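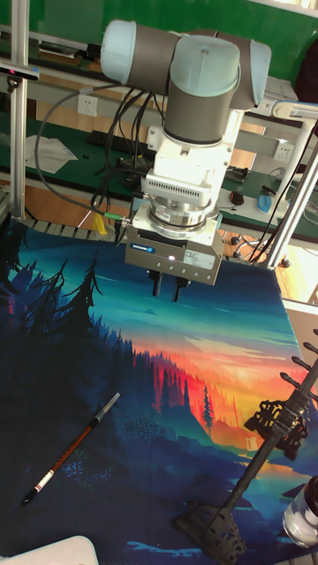
GREKGATE, April 27, 2022 — Jinen today published the results of its household chore trials, and anyone planning to fire the dishwasher-loader in the family should probably wait. The tests covered 13 everyday jobs, from putting away pens to sorting bottles, and the machines finished 456 of 715 attempts without help. A pen lying at an angle on a printed sunset, with two gripper fingers open above the cloth, is the sort of problem a four-year-old solves on the way to a cookie. For an arm it is still a decent morning's work.

The trials used Flakon, Jinen's planning software, which picks a grip, thinks it over, and sometimes picks another. Hard objects of a predictable shape went well. Socks did not. Folding a fitted sheet was dropped from the program early, a decision the company stands by and which most humans will understand.

Shop floors look more promising. Horobets, which packs small hardware orders, has been running Flakon on one sorting bench and reports up to 3,000 parts handled per shift, provided the parts arrive in the right bin. Getting them into the right bin remains a job for people.

Jinen does not expect to sell a home version this year and has no date for one. A second round of trials begins in October, with laundry back on the list — minus the fitted sheet.

The full results are available from the Jinen press office on request.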